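4. The bed as a working surface

4.1 What ends up on it

We went in expecting to write about wardrobes. Most of the notes are about beds. In both places (the Clomville flats and the older terraces out at Skedport) the bed was where clean things got put down, sorted, folded, left, moved over, and slept next to. Chairs came second, a long way behind. The ironing board, where there was one, was mainly a shelf.

Households kept a diary on Pundora for 4 weeks and we visited 2 times, once near the start and once after the diary closed. Diary entries were short. Very short in some cases ("washing, bed, later"). Altogether nearly 1000 entries mention a bed, after taking out the ones only about sleep or illness. Coding was done by the first author and checked by Dušan Kos on a sample of 200, disagreements talked through on the phone. Mostly they were over what counts as "put away". See 4.4.

A word on "surface". We use it loosely. A bed isn't flat in the way a table is flat, it gives, it slopes to whoever sat on it last, and small things slide to the dip. Several people brought this up unprompted as a nuisance when folding. Socks were the main complaint. One woman in the Siriwardena block folded everything on the floor for that reason and then carried the piles to the bed to wait, so the bed was still in the chain, only later.

4.2 Mats, sheets and layers

Mats change this quite a bit and we hadn't planned for them. A woven mat over the sheet makes a firmer, smoother top, and folding on it is closer to folding on a table. It was laid for sleeping, in the warm months, and no one we spoke to said they had bought it with laundry in mind. But once down it gets used. People described smoothing a towel out on the mat with the flat of the hand and said they wouldn't bother on a soft duvet. The edges also seem to mark off areas: things on the mat, things off it. We're cautious here. Some householders agreed when we put it to them, some looked at us blankly.

Figure 3 is a fair instance of the layering. A pink floral sheet, a brown bamboo mat on top of it, a paler straw one further back towards the headboard end. The brown towel is folded, a pink cloth tucked under its lower edge, and the black clothing on the straw mat is still crumpled. The dark green knitted blanket, with its striped band, hangs over the side. So folded and unfolded things sharing one bed, which in our coding makes it a "mixed" surface, the commonest code by far.
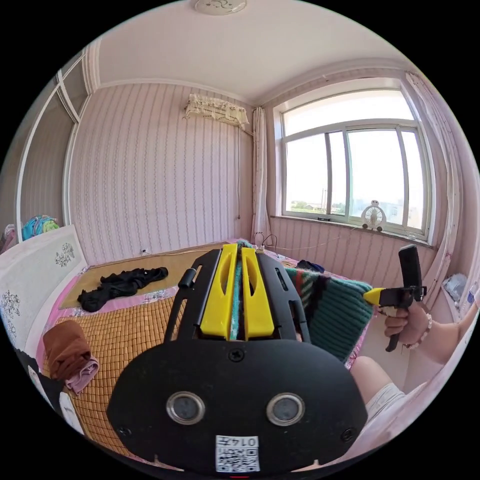
Mixed surfaces are hard to date. You can't tell from a pile wether it is half done or abandoned, and the person who made it can't always tell either. Asked at the second visit about things that had been out at the first, people gave an account of intention ("I was going to do those") far more readily than an account of time. The diaries help a little. Entries made in the evening tend to close an episode off, because the bed is needed; morning entries leave it open. That daily deadline is particular to beds. A chair has none, and the chair piles were older, going by what their owners told us.

Blankets and other knitted things sit awkwardly in all of this. They live on the bed anyway. Is a blanket over the side put away, or is it waiting? Householders were no help and didn't see why it mattered. We coded it as bedding unless the diary said it had been washed that day, in which case laundry. Crude, but consistent at least. Heavy knits were also the items most often folded by two people, or by one person using the bed as the second pair of hands: lay it out, walk round, bring the far edge over. Thin cotton sheets got the same treatment but with more swearing.

4.3 Things that aren't clothes

Chargers, extension leads, power strips, remote controls, a biscuit tin, school books. The bed collects them. Power strips stood out in the smaller rooms, where sockets are few and tend to be low down behind the headboard, so the strip comes up onto the sheet at the wall side and stays there. Piles then get built away from it. Several people said they kept the wall side clear for the leads and folded on the open side, where they can stand or sit. Sitting to fold was more common than we expected, on the bed itself beside the work, or on the floor with the matress edge at about chest height.

We did ask about safety with cables and fabric together. Answers were short. It's a subject for another paper and another kind of visit.

The headboard panel came up as well, mainly as somewhere to hang a thing for a minute. A shirt, a towel, a bag. Where the panel was printed or otherwise a bit special people were more careful about this and said so. Plain ones got used as a rail.

4.4 "Put away"

Here Kos and the first author parted company most often. Strict reading: put away means in a drawer, cupboard, shelf or box, out of the route of the next task. Looser reading: put away means the person has stopped thinking about it. Under the loose reading a folded towel at the foot of the bed is finished, and quite a lot of households run that way without any trouble, same towel, same corner, used from there and returned to there. We had started out calling this "incomplete". Dropped it after the first round of visits. Householders didn't recognise the word and in two of the longer interviews it caused some offence.

What we have instead is three states. Loose (not folded, no fixed spot). Resting (folded or laid straight, still on the bed, may or may not move). Settled (in the place the household says it belongs, which can be the bed). Loose to resting is quick when it happens. Resting to settled can take days, or not come at all. Small dark garments get stuck in loose more than anything else, by the diaries, and we don't have a good explanation. Size perhaps. They are easy to push along with the hand and put off. Towels go to resting almost at once. A towel is a simple rectangle and everybody seems to have one way of doing it, learnt early.

Whether the mat matters to any of these moves we can't say from this material. Too few homes with mats, and the visits were in March, when a fair number were still rolled up behind doors. The Skedport households used them less in any case and had thicker bedding. We come back to season in section 5, together with drying indoors, which takes over the bedroom in its own way and which the diary categories did not handle well.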